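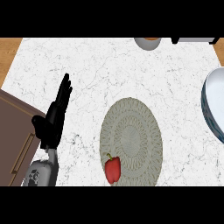
What did the Altau trial cost us once the setup hours were counted? More than the license, by a good margin, and most of it was my time.

I went through the spreadsheet again this morning before the office got loud. The license was the part everyone had argued about in April, and it turned out to be the small part. What ate the money was cleaning up the old invoices so the software could read them. The ones from Lollik came in three layouts over the years, and the oldest had the totals in a text box that copied out as one long string. I fixed 146 of those by hand. I did it in the evenings mostly, and I never put the evenings in the time sheet, so I had to estimate them today from the save times on the files.

The test itself was simple. We gave Altau 100 supplier invoices and compared its entries with ours. It got the supplier name right on nearly everything. Dates were worse. It read day and month the wrong way around on the Głowacki invoices, which are written the European way, and it did so without flagging anything. I would have minded less if it had stopped and asked. A payment that goes out a month early is a real problem in a business our size.

I wrote to their support desk before lunch and got an answer that was plainly written by another program. It thanked me for my feedback on regional settings. I wrote again and asked for a person. By four there was a short reply saying there is a date setting for each supplier, under a menu I had never opened. I changed it, ran the Głowacki batch again, and the dates came out correct. So that one is partly on me. I still think it should be somewhere easier to find.

The larger question is the growth claim. The sales deck from Ernimgate, who sold us the thing, says firms like ours can expect to raise output 20 percent in the first year. I have read that slide several times and can't find what output means in it. If it means invoices entered per hour, I believe it, and it may even be low. If it means sales, I don't see the path. We don't lose orders because bookkeeping is slow. We lose them on price and on delivery times, and software that reads invoices does nothing for either.

I tried to work out what the saved hours would be worth if we used them well. Chasing late payments is the obvious place. We have customers who pay only when somebody calls, and the calls get dropped whenever the month end is busy. With 2 free afternoons a week I could call all of them. That would help cash in the bank, and we would draw less on the credit line. It is a modest saving but it is one I can put a number on, which I can't do with the slide.

My recommendation is written and saved but not sent. Keep Altau for another quarter, check every date before payment, and don't put the growth figure in next year's budget. I took out a paragraph about the sales deck – it read as sour – and then put half of it back.

Rates came up on the radio driving home. No change expected. The credit line renews in the fall and I need to ask the bank for the new terms before then. Also need to order toner.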